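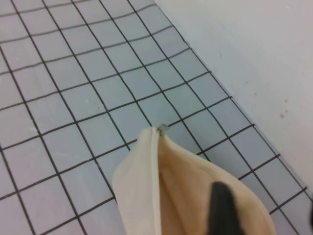
Issue 3, page 2

The Small Room at Grernavthorpe

We moved into the house in May and I promised my family to show the rooms one by one. In this issue is the small room behind the kitchen, where we do the packing before a trip. It has no furniture yet, only hooks which I bought from Bulell and did not put up.

The first picture is the floor with the zippered pouch on it. The tiles are small squares, pale blue-gray, with dark lines of grout between them. The lines are a little wavy in places – I like them so. Meirion Ifans, who looked at the house with us, thinks the floor was laid in 2000 by the Górecki family, and he would not change it.

The white wall has a few small brownish marks. I have tried soap on walls like this before and it makes a bigger spot, so I will paint it. Two cans should be enough for a room of this size.

The pouch is soft, and I use it for cables and the small things which are always lost in a big bag. Packing list for the next trip will come in issue 4, together with pictures of the stairs.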